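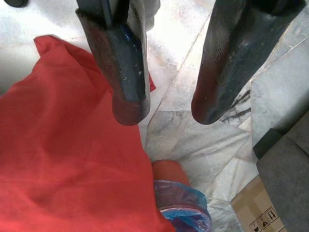
The Drosex upholstery works opens its doors to visitors twice a year, and I went to the August one. I had signed up by email in the spring and then forgotten until a reminder came. Parking is in the gravel lot behind the loading dock. The front lot is for staff, and they do check.

There were 17 of us in the 10 a.m. group. Hemant Tiwari, who runs the cutting room, took us around. He handed out earplugs at the door and told us to stay inside the yellow lines.

The tour starts at the frame shop. Drosex builds its own frames from kiln-dried beech and buys in only the recliner mechanisms. Joints are glued and doweled, then corner-blocked. Hemant picked up a rail from the reject pile and showed us a knot near the dowel hole. A rail like that gets cut down for short pieces, or it goes to heat the drying shed in winter.

Next was cutting. Plain fabrics are stacked in layers and cut together, but anything with a stripe or a nap is laid out one layer at a time. Nap is the reason two cushions from the same roll can look like different colors. If one panel gets turned around, the whole cover comes back. I asked how often that happens and was told "less than it did," which I took to mean the new marking system is working.
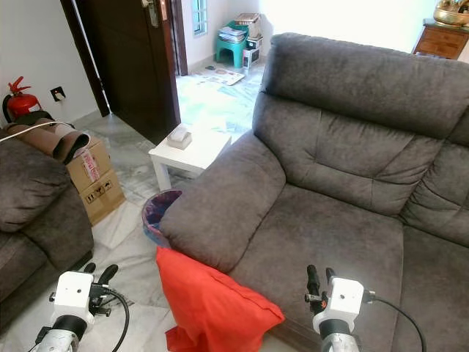 Sewing was the part I had come for, and it was also the shortest. We had ten minutes there. Danica Gashi has been on the cushion line for four years and was doing zippers while we watched. She sews the zipper into the back panel first and closes the box afterward. I have always done it the other way at home, and my corners pucker. She let me look at a finished corner up close – she clips the seam allowance much closer than I would have dared.

Fillings are handled in a separate building. Seat cushions get a foam core with a fiber wrap, and the back cushions are blown fiber in channeled bags. Hemant said most complaints about sagging are about backs, and that plumping them once a week takes care of most of it. He did not claim it takes care of all of it.

We finished in the seconds room at noon. Prices there are marked on masking tape and are not negotiable. I bought 2 yards of a green wool blend with a slub running through it, enough for a footstool. Coffee was free, cash only for everything else.

The next open day is in February, and the sign-up list usually opens a month or so before. Wear closed shoes. They turned one man away for sandals.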